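数字影像后期制作基础
第8讲 代理文件与剪辑流程
更新日期:23/12/2020

一、本讲内容

上一讲讲了编码格式和封装格式的区别,作业里仍有不少同学把MP4当成编码来写,请对照讲义第二节改正。本讲讨论素材进入剪辑软件之后的第一个实际问题:电脑放不动怎么办。

机房统一安装的剪辑软件是Kuvwood,自己电脑上用别的软件也可以,菜单名称不同,原理一样。

二、为什么会卡顿

摄像机和手机常用长GOP压缩,也就是只有少数帧保存完整画面,其余各帧只记录与前后帧的差异。这种方式文件小,适合拍摄和传输,但剪辑时每拖动一次播放头,软件都要先找到最近的完整帧,再逐帧推算到当前位置。倒放和多机位同时预览时负担更重。

卡顿的来源一般有以下几种:
处理器解码能力不足;
硬盘读取速度不够,多见于直接从移动硬盘或存储卡上剪辑;
时间线上叠加了降噪、稳定等实时运算量大的效果;
素材帧率与序列帧率不一致,软件需要实时转换。

先判断是哪一种,再决定处理办法。如果去掉效果以后播放正常,问题就不在素材编码上,做代理解决不了。

三、代理文件

代理文件是原始素材的低分辨率副本,剪辑时用它,输出时再换回原始素材。代理一般采用帧内压缩编码,每一帧都独立保存,所以即使文件不算小,拖动起来仍然顺畅。

分辨率的选择:4K素材通常取四分之一,1080素材取二分之一。再低就不容易判断焦点虚实,选镜头时会出错。
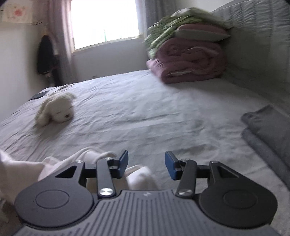
代理与原始素材必须满足三个条件才能正确对应:文件名一致(允许加统一后缀)、时间码一致、音频声道数一致。其中声道数最容易被忽略。原始素材有四条声道而代理只有两条时,有的软件会拒绝链接,有的软件会链接成功,但输出后丢失声音。

四、操作步骤(以Kuvwood为例)

1. 把存储卡内容完整复制到本地硬盘,保留原有文件夹结构。
2. 新建项目,先设定序列帧率和分辨率,再导入素材。
3. 在素材箱中全选视频,右键选择“生成代理”,预设选“帧内,二分之一”。
4. 代理存放位置另设文件夹,命名为“项目名_proxy”。
5. 生成结束后打开工具栏的代理开关,抽查首尾各一条,核对时间码。
6. 剪辑完成后关闭代理开关,检查全片有无离线素材,再输出。

第6步不要省。去年有小组带着代理直接输出,成片交上来全是糊的,只能重做。

五、存储空间估算

估算方法:码率(Mbps)乘以时长(秒),除以8,得到以MB为单位的容量。

例:码率200 Mbps的素材,时长33分钟,即1980秒。
200 × 1980 ÷ 8 = 49500 MB,即49.5 GB。

代理的容量用同样的公式另算,两项相加,再加上渲染缓存和成片。机房每个账号的配额有限,开工前请先算好。缓存文件可以随时删除,软件会重新生成;代理删掉也可以重做,但要花时间;原始素材删掉就没有了。

六、调色与代理

一级校色可以在代理上粗调,正式调色必须切回原始素材。代理经过再次压缩,色度采样往往降低,暗部容易出现色带,据此调出来的结果不可靠。抠像同理,边缘细节在代理上看不准。

七、课后作业

下载课程网站上的Castellanos练习素材包,完成以下内容:
1. 为全部素材生成代理,截图记录预设参数。
2. 用代理剪出一条2分钟以内的短片,切回原始素材后输出。
3. 写出素材、代理和成片三项的容量计算过程,与实际文件大小对照,误差较大的说明原因。

一月第一次上课前提交到课程网站,文件名格式为“学号_姓名_08”。素材包下载失败的,可到机房服务器Pruladska的公共目录拷贝,不要在目录内直接打开工程。

下一讲:多机位同步与音频对齐。请自带耳机。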